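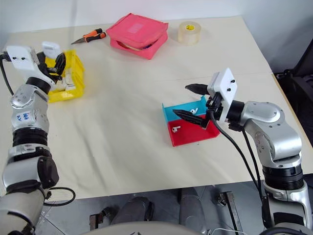
Sorting earbuds into the two-color tray, with the yellow bin on the left.

Ometti two-arm bench robot: review after a month of small parts sorting

I run a small repair and resale shop. Most of what comes in is phone accessories, and a large share of that is wireless earbuds that arrive as singles or mixed in with everything else. Somebody has to pick them up, put lefts with lefts and rights with rights, and set them out for testing. It is dull work and it eats a good part of the morning. In January I signed up for a three-month rental of the Ometti, which comes through Lulden, the dealer that handles our area. These are my notes after the first month.

What you get

Two arms, a gripper for each, the controller, the body the arms are mounted on, and a license for the teaching software, which is called Zernora. The arms are white and silver and the two of them match. The grippers have black tapered fingers on white mounting plates. You supply the table, the bins and the trays. Lulden also sells its own parts trays, but I used cheap plastic ones and the robot did not care.

Delivery was on a Tuesday and two people brought it in. The technician, Defne Kahraman, stayed until the afternoon and got both arms moving before she left. She was clear and patient and she did not try to sell me anything. The printed manual is thin. The online one is better, but the search on it is poor and you end up scrolling.

Setting it up

The first job I taught it was the simple one: take an earbud out of the yellow bin, put it down in the blue side or the red side of the tray. Blue is left ear, red is right ear. You teach by moving the arms by hand through the job a number of times and saving each run. I did 200 runs over seven working days. Zernora says you can start with fewer, and you can, but at the lower numbers the arm kept closing its fingers a little short of the earbud.

Moving the arms by hand is easy enough near the middle of the table and stiff out at the edges. My shoulders were sore by the end of the first week. If you have a couple of people who can trade off, do it that way. Hatsue Kikuchi, who does our testing, taught about half of the runs, and hers were cleaner than mine. She moves slower.

Table surface matters more than I expected. Bare steel gave the camera trouble with glare. I switched to a table with a plain pale top and the misses went down the same day. I also leave ordinary shop things out on it while the robot works (tape, pliers, a zip case), and it has not confused any of them with an earbud so far. It does need the bin and the tray to be close to where they were during teaching. A shift of a hand's width is fine. Put the tray on the other side of the table and it will reach for the old spot.

How it does the job

Slowly and steadily. Hatsue is faster than the Ometti at this and so am I. The point is that it keeps going while we do something else. On its best day it placed 247 earbuds without my having to step in for anything except refilling the bin. On its worst day I gave up before lunch and taught it again.

Earbuds are an awkward shape. They have a round head and a short stem, and they roll. The fingers do well when they get the stem and badly when they get the head. After a bad grab the arm usually opens, backs off and tries again, and it will do that a few times before it stops and beeps. The beep is loud. The volume setting is three menus down.

Telling left from right is the weak part. Most of the time it gets it, but when an earbud lands with its stem pointing away from the camera it guesses. I had to go back and teach a step where the arm turns the earbud before deciding, and that made the whole job slower again. I would want the software to handle this better before I called it finished.

Working with both arms at once is good. One can be down in the bin while the other is over the tray, and I have not had them bump into each other. You can set a line neither arm will cross, which I did on the first day and have left alone.

Things I did not like

The cables. They hang off the front of the arms in long loops, and there is no clip or channel for them in the box. I caught one with my sleeve in the second week. I have since bought clips from Kılıçarslan, an electrical supply place in town, and will fit them when I have an hour free.

The finger tips wear. Lulden lists them as good for 3000 grips. Mine felt smooth well before the end of the month and I swapped them early. They are not expensive, but they are sold only in pairs, and you need four for the full set.

It takes up more floor than the brochure suggests. The body stands in front of the table, and you cannot stand there too. Plan to reach the bins from the side or the back.

Updates to Zernora install when the controller is restarted, whether you want them or not. One of them took up most of a morning.

Things I liked

The arms stop when you push against them. I tested this before anything else and again after every update. The grip force can be set low enough that I have not found a marked earbud yet. It is quiet apart from the beep. Support answered the phone each time I called, and once it was Defne again, who remembered which table I had been using at the start.

Cost and who it suits

The rental is billed monthly and includes the software and one service visit. Finger tips are extra. For my shop it comes close to paying for itself, going by the hours Hatsue now spends on testing. If you sort one kind of part all day, a simple feeder machine would do it faster. If your jobs change every week or two, and you have somebody willing to stand there and teach it, the Ometti makes more sense.

I am keeping it for the other two months. Next I want to try charging cases, which are heavier and slicker, and I have already set aside a box of them to teach with.

Rating: 7 out of 10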